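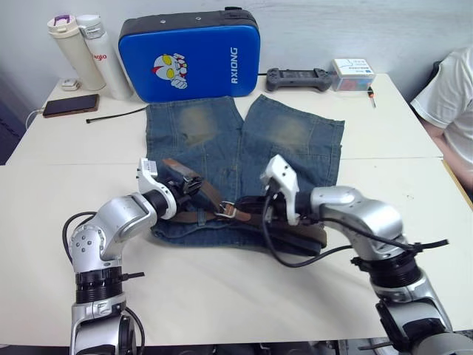
Both grippers on the belt, shorts flat on the table.

Equipment budget for the second cell is due Thursday, February 10, 2022, so these are my working notes. The arms are the easy line. We want two, same model as the current pair, and Van Wijk has already quoted. Gripper fingers are a consumable and I have put down 12 sets for the year.

Cables were under-budgeted last time. The gripper cable needs enough slack to reach across the table - and a clip so the loop stays off the work. Findo sells both. I am ordering double.

The table stays as two sections pushed together. A single top costs more than 100 extra in freight alone, and the seam has not bothered the belt task.

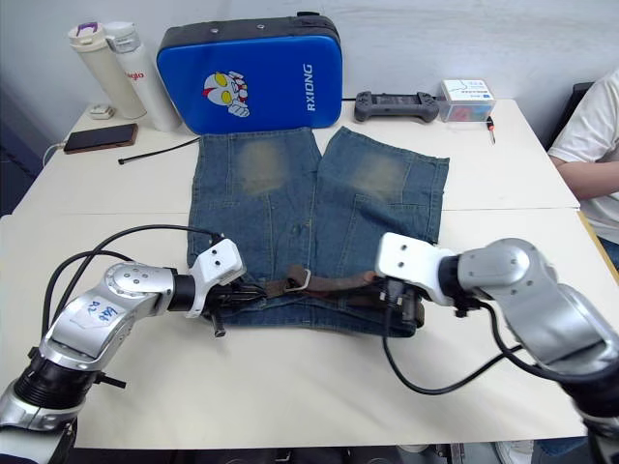

Thanasis Kokkinos

Garments need their own line too. Denim and leather are stiff enough to hold a shape, so a pair of shorts with a belt through the loops is a fair test for two arms. Sihan wants 50 pairs in mixed sizes. I have budgeted for half of that and will revisit it in September.

Still open: spare power supplies, and whether Stolluso will hold their price until the order goes out.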